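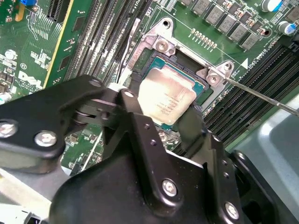

Thursday, late

Home by eight, fed, and still annoyed, so I may as well get it down while I remember who said what.

I spent the day at the Darwish building going through the Ernar draft with Riku Shibata. The draft is now 70 pages. It is called a code of good practice for robot-assisted teardown of office computers, and I would guess that a fifth of it is practice. The rest is definitions. There is a definition of "operator" and a separate one of "attending operator," and I could not find a rule that treats the two differently. I asked Riku if he could. He read both out loud, slowly, and then wrote a question mark in the margin of his copy. We have a lot of those now.

My job in this, as I understand it, is to sit at the bench and say whether the rules could be followed by people who have a day's work to do. I've done repair for long enough to be suspicious of any rule written by someone standing up. So I sat. I had the draft on my knee and a Dell tower in front of me, and I tried to read each clause as if I had never seen it before and wanted to get to lunch.

Clause on paste. "Residual thermal compound shall be removed before any gripping operation." Fine, says who, and with what? The lid on that processor had whitish smears all over it, the way they always do once the heatsink is gone. If you wipe it in the socket you risk dragging gunk over the side and into the contacts. If you lift it first, you've gripped it dirty and broken the clause. I would rather it said to keep the fingers off the top face and on the edges, and clean the part afterward on the tray. Riku thinks the author meant suction cups. Then say suction cups.

Clause on the lever. The draft says the retention lever must be "fully released and visually confirmed." Confirmed by whom? A wrist camera looking down past its own brackets sees what it sees, and the part you most want to check is often the part the gripper is covering. I wrote that a person confirms it, from the side, before any lift is allowed. Riku wanted "a person or a validated second view." We went round on "validated" for a good half hour. I don't trust the word. In my experience it means somebody tried it and was pleased.

Clause on hands and tools. This is the one I care about and it is three lines long. No human hand or hand tool in the work area while the arm is powered, except in "cooperative mode." Cooperative mode is defined in an annex, and the annex says to see the main text. I can't believe that got through two rounds of comments. Either you may hold a driver against the socket frame with the gripper right over it or you may not. I'd allow it, with the arm held still and a stop button in the other hand. I wouldn't allow it on the strength of a circular footnote.
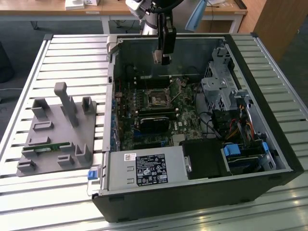
Dell tower on its side, processor out of the socket, gray fixture plate to the left.

Fixture plates got a whole section and I have to admit it's the best thing in there. Whoever wrote it has lost parts off the edge of a bench. Every removed part goes to a named holder, one part to a holder, and nothing gets set down on the case or the power supply "for a moment." I do that last one constantly. I like the rule anyway. What it lacks is a word about static. The plates are 3D printed, and the draft is silent on what they should be printed from, though it spends a full page on what color the label should be. I put in a comment asking for a material requirement and a test, and a second comment asking why the label needs a page.

Then cables. The draft says loose cables are to be "managed." I laughed and Riku didn't. Open up any of these towers and there's a fistful of red, yellow, orange and black running off from the drive cage, and a black loop over the board where it will catch on something sooner or later. "Managed" could mean tied back, unplugged, cut or looked at. My wording: any cable that can be reached by the gripper or its linkage on its planned path gets tied back or unplugged before power-up. It's ugly but you could check it.

Periklis Alexiou called in at three from Grarna. He's the one at Berkach who has to live with whatever we sign, and he sounded tired. He has a number he keeps coming back to, 1458 machines through their line since the trial rules came in, and he uses it to argue that the rules work. I asked him how many bent sockets there had been before the trial rules, and they hadn't kept that figure. So there's nothing to compare it with. He got a little short with me. I got a little short back – I should probably write to him tomorrow, since he was decent about the glove business in November and I wasn't, very.

He did make one point I've been chewing on all evening. He said that if the code is too strict about people confirming things, the floor will confirm them without looking, and you end up with a signature and no check. I've seen that. I've done that. It's the strongest argument I've heard against my own lever comment, and I don't have an answer to it beyond making the check short enough that it's easier to do than to fake. Ten seconds, maybe. The draft allows 10 minutes for "pre-operation review," which no floor on earth is going to give it.
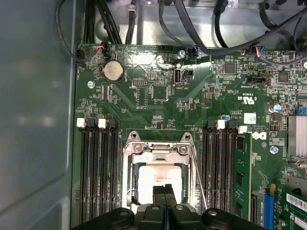
Gripper with its fingertips closed, over the processor lid.

Speed clause, last of the day. Approach speed near the socket is to be "reduced." To what? From what? Riku had a table from somewhere giving 70 percent of normal, and I asked what normal was, and the table didn't say. I don't mind slow. I mind a percentage of nothing. We left it as an open item, along with whether fingers should be closed or open when they come down over a part. I say closed for looking and open for gripping, with a stated height where it switches. Riku says this will differ with every gripper, and he may be right, but then the clause should tell the site to write its own height down somewhere and stick to it.

We stopped at clause 31. At this rate it's two more sessions, and I've told Riku I want the annex fixed before the next one or I'm not coming. He said he'd pass it on. I doubt it will be fixed and I expect I'll go.

To do: write to Periklis. Find my old notes on tray materials, possibly in the garage. Ask who wrote the fixture section and whether they could be given the rest. Return Riku's pen.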